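Buying Automation, Session 9: Reading a Product Sheet Without Getting Hurt
Handout, revised Saturday, March 28, 2026 – Thiện Lã
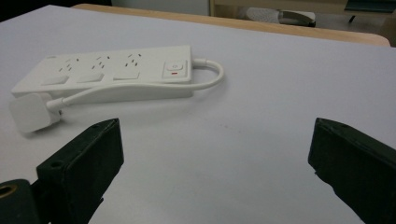 Our case for this session is the Tundus starter kit from Rillalar: a hand-held gripper, spare fingers, recording software and a year of support. The sales sheet says it will let your staff "teach any everyday task in an afternoon." Keep that sentence near you. We will be taking it apart.

1. "Any everyday task"

Ask for the list. Rillalar's has 18 tasks on it, and most involve picking up a block or a cup. Blocks and cups are polite objects. They hold their shape and stay where you left them.

Now consider a power strip. The housing is stiff and the cord is floppy, so the far end of the thing goes its own way when you move the near end. The plug has to be turned to face the socket, then pushed hard without shoving the strip across the table. Rocker switches want a small, exact press. A toddler is drawn to all of this and a robot is good at very little of it.

Question to send the vendor: which tasks on the list involve a cable? (Hậu Hồ sent this in September. The reply was a brochure.)

2. "In an afternoon"

An afternoon of what? The sheet counts recording time only. Leave room in your estimate for:
charging and pairing
resetting the table between takes
throwing out bad takes
training, which happens on somebody's computer and somebody's bill

In our own trial we kept 20 takes out of 29 for one plugging task. The other nine were mostly my thumb.

3. The fingers

Two fingers, flat inner faces. Fine for a chunky plug, less fine for a thin cord lying flat on a table. Fallach sells softer pads for its own gripper and Triệu includes them in the base price. With Tundus they are an "accessory," a word that should always make you turn to the last page of the quote.

4. What we liked

The grip feels natural, new people pick it up fast, and the manual was written by a person who has held the tool. That is rarer than it should be.

For next time: rewrite the sales sentence so that you would be willing to sign it. Bring one page. Last year's shortest entry was "may teach some tasks, eventually," and it got full marks.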